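Bridby Makerspace Forum > Builds > Arms and motion
Thread: Belay arm, wrist camera and edge grasping

huleo_fan
Arm is up on the bench in the shared workshop. Belay controller, Dresari servos on the wrist, my own brackets. The job is simple enough on paper: take hold of a basket by its rim, move it, put it down, then put a bread roll in it. The roll part I am leaving for later. The rim is the trouble. Detection runs off the wrist camera and the edge it returns jumps by up to 12 mm between one approach and the next. The basket does not move between runs.

tinsnips
What are you using for the edge? Plain gradient, or something trained?

huleo_fan
Plain gradient, then a line fit on the longest run. Small window, exposure left on auto. This is typical of what it has to work with. 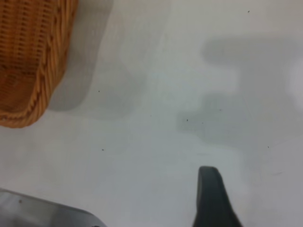 The line fit assumes one strong straight edge and takes whichever scores best. On a wicker basket that is a poor assumption. The rim is a thick twisted roll, pale on top, with darker weave above it in the view, and the shadow starts right beside it as a grey band that fades out over the table. So there are at least three candidates lying close together, and the fit picks a different one depending on where auto exposure has settled.

oldmotor
Lock the exposure first. You are changing two things at once and blaming the maths.

huleo_fan
Locked it this afternoon. Spread dropped to 8 mm. Better, not good enough for the finger opening I have.

pemberlink
The arm's own shadow is doing you no favours either. That big grey shape on the right is larger than anything else on the table. I would mask it. You know the joint angles and you know where the lamp is, so you can work out where it falls.

oldmotor
Disagree. Masking a soft shadow means guessing where it ends, and then you have a new hard edge of your own making. Put a second lamp on the other side and be done with it.

pemberlink
A second lamp gives you a second shadow.

oldmotor
A weaker one. Use a big diffuser.

tinsnips
Or stop asking the wrist camera for the coarse position at all. Fixed camera for where the basket is and which way round, wrist camera for the last bit only. Have you got one mounted?

huleo_fan
Yes, at the side of the bench. I had been using it for logging only. From there the basket is plain to see – orange on white, long axis well clear, and nothing in it to confuse the outline. The calibration between the two cameras is old, though. I last did it when the arm was on the other bench.

tinsnips
Then redo that before you touch the lighting.

huleo_fan
Redone, 23 poses with the printed board. The fixed camera now gives the angle of the basket and a starting point, and the wrist camera only searches a narrow strip either side of that. One finger over the rim, the other outside, then close. Approach stops with the end wall between the fingers.
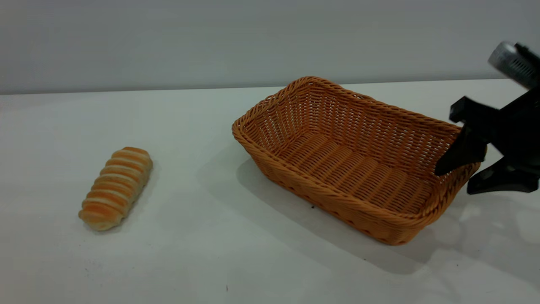
Settings as of 11/13/20
Exposure: locked on both cameras
Search strip: 9 mm either side of the predicted rim
Line fit: replaced with a short curve fit, as the corners are rounded
Shadow mask: off
Closing speed: lowest the Dresari firmware allows

pemberlink
Fair enough on the mask. I still think you will want it when you start on the roll. All those ridges will look like edges to a gradient filter.

huleo_fan
Probably. I would take the roll from the fixed camera by colour and go across the short axis, no edge fit.

oldmotor
What stops the closing? If it is position only you will crush the weave sooner or later.

huleo_fan
Current limit on the servo. It is coarse. I have a load cell on order but it will not be here until December.

oldmotor
Then set the limit low and accept a few slips. Post the numbers when the cell is in.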